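Wrist extrinsics drift on the Mullus stack, grasp fails on soft objects

tarn_offset
Running Mullus 0.8 with the Flernanley planner. Wrist cloud and overhead cloud disagree by a few mm after 80 picks, and the error grows. Both views attached, same table.

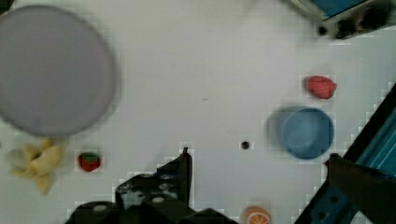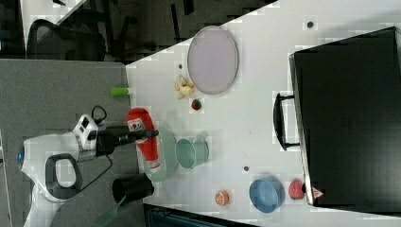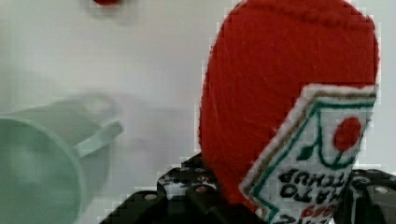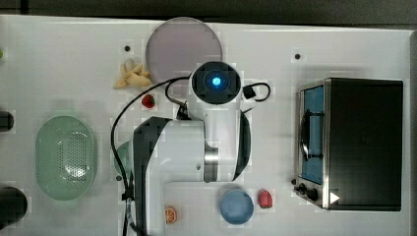 Wrist camera in 1 and 3, overhead in 2 and 4. The label in 3 is upside down to the camera.

quietjacobian
Did you redo hand-eye after updating? 0.8 changed the default frame from flange to tool0. Post your yaml.

tarn_offset
Redone, 133 poses, residual looked fine. The yaml says tool0.

m_brukvoort
I don't think it's calibration. The plush bottle deforms between the fingers, so a rigid fit to the wrist cloud is going to be off. Mask it and rerun on the orange slice.

quietjacobian
Disagree. Deformation gives you scatter on one object. It doesn't grow with pick count.

m_brukvoort
It does if the tracker feeds its pose back into the extrinsics. Check online_refine.

tarn_offset
online_refine was true. Set it to false, 100 picks, no growth. There is still a constant offset in z.

quietjacobian
Constant z is the tool0 thing. Compare against your flange transform before you touch anything else.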